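Search this book Go

Chapter 6
What's in the Bin? Sorting a Mess of Small Things

I have a drawer at home in Iltthorpe that I've been meaning to sort since July. You probably have one too (if you don't, I'm jealous and a little suspicious). Mine has rubber bands, a tape measure, soup packets that belong in the pantry, a toy my nephew left behind, and at least one key that opens nothing. Every time I need the tape measure I end up moving everything else first, and every time I close the drawer it's a bit worse than it was before.

This chapter is about that drawer. Well, it's about mixed lots, the name people in the storage trade give to any container where different kinds of items have been put together with no order to them. A drawer is a mixed lot. So is a returns bin at a store, a lost-and-found box, or the bottom of my backpack! In Chapter 5 we worked with shelves where everything was the same size and shape, and I hope you enjoyed it, because that was the easy part.

My first real job was in the returns room at Marchetti, a mail-order house out in Prurkmont that sold a little of everything. On a normal day we took in 322 parcels. Somebody would slit the parcel open, tip whatever was inside into a metal bin, and slide the bin down the table to me. I'd look in and find a packet of something to eat next to a plastic block next to a shiny black tube of I don't know what, and my job was to get each one back to the place it came from. I loved it, to tell you the truth. I was slow as anything for the first 14 days and then one morning I just wasn't.

What changed was where I looked first. I'd been starting with whatever was on top or whatever was brightest, and I'd pick it up, turn it over, wonder about it, and put it down again. The woman who trained me had me keep my hands off the bin until I could say what kinds of things were in it. Soft things, hard things, things that roll. Only then did I reach in.
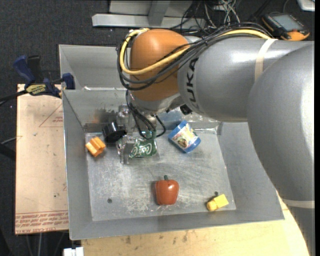 Try it yourself and you'll notice that shape matters a lot more than color. A crumpled packet doesn't have one shape at all. It has whatever shape the last squeeze gave it, and the label may be folded so that you can read half a word and have to guess the rest. A block keeps its corners no matter how it lands. A round item, if it's lying on its side, wants to roll toward a wall, and once it's up against the wall it's harder to get your fingers around. I used to tip the bin a little to bring the round ones back to the middle. It got me scolded, as it made everything else slide too.

Bins like that taught me most of the words we'll be using from here on. Three of them come up on nearly every page, so let me give them to you now.

Loose item: anything in a container that isn't fastened, bagged with something else, or held in its own slot. You can lift it out without bringing anything along.

Blocked item: something you can't lift straight out, usually on account of another item leaning on it or a wall sitting too close.

Clear floor: the part of the bottom of the container with nothing on it. Beginners ignore this one. Don't! Clear floor is where you set things down for a second while you work on their neighbors, and a bin with plenty of it is a pleasure to sort.

We'll also get to the question of size. A kitchen drawer might take you a quiet half hour. The big storeroom at Ondgate, which we visit in Section 6.4, has 2,000 bins, and when I went there 1,000 of them were mixed lots waiting for somebody to get to them. The same ideas apply in both places, though you do have to be a lot fussier about the order you work in when there's another bin behind the one you're on (and another behind that).

Before you read Section 6.1, please go find a mixed lot of your own. A drawer is fine, and so is a bag or a shoebox. Leave it exactly as it is, don't tidy it even a little, and write down the kinds of things you can see without touching any of them. Keep the list tucked in the book. You'll need it for the first activity, where we finally get to tip everything out on the table.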